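Rapport d'avancement – lot 2, règles d'exploitation des robots de service en intérieur
Site de Mendholm
3 septembre 2018

Le lot 2 porte sur la rédaction et l'essai des règles applicables aux robots à deux bras dans les espaces d'accueil. La version précédente du document, remise avec le lot 1, traitait surtout des ateliers. Vous nous aviez demandé de l'adapter à des pièces meublées, où le public peut s'asseoir et laisser des objets.

Le salon de Mendholm sert de lieu d'essai. La tâche retenue est le ramassage au sol. Le meuble de référence est le canapé, et la règle 6 impose désormais un marquage au sol lisible avant toute mise en mouvement des bras. 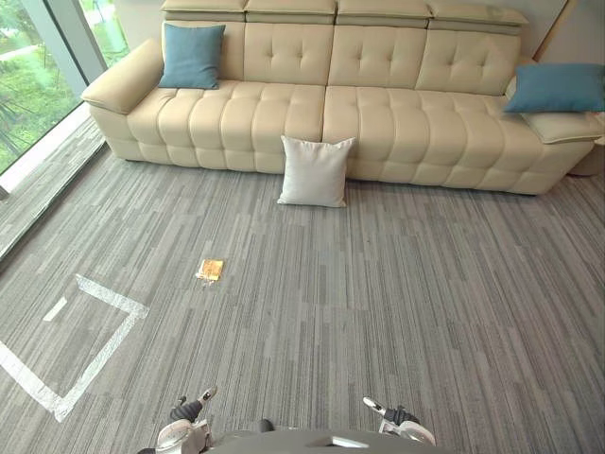 Salon de Mendholm : canapé, marquage au ruban blanc et sachet posé sur la moquette.

À la fin de la période, 1 278 essais ont été consignés, dont 124 interrompus par l'opérateur. Une interruption n'est pas comptée comme une faute. Elle donne lieu à une fiche, relue le jour même, qui indique la règle invoquée et la position des deux bras au moment de l'arrêt. Le site de Drodville utilise la même fiche depuis l'été – les deux jeux de données pourront donc être comparés.

Le point le plus discuté reste la hauteur des pinces pendant l'approche. Le premier texte fixait une valeur unique. Les opérateurs ont demandé deux seuils, l'un pour le déplacement, l'autre pour la saisie.
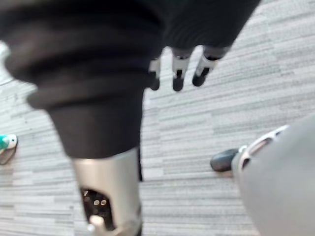

Nous avons suivi cette demande. Le seuil de saisie autorise un travail au ras de la moquette, à vitesse réduite, à condition que personne ne se trouve à portée des bras. L'opérateur annonce le passage d'un seuil à l'autre à voix haute. Les gaines souples et les doigts sont contrôlés avant chaque série, et toute gaine percée entraîne l'arrêt de la série.

Makwood a relu les articles sur l'entretien et propose de raccourcir la liste de contrôle. Nous n'avons pas encore tranché. 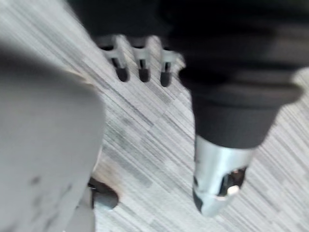
Reste la question de la distance entre les deux bras lorsqu'ils travaillent ensemble près du sol. Le texte actuel renvoie à la notice du constructeur, trop générale pour cet usage. Une rédaction est en cours avec l'équipe de Vik et sera jointe au prochain envoi.

Budget : conforme au prévisionnel, hors deux déplacements à Drodville reportés sur le lot 3.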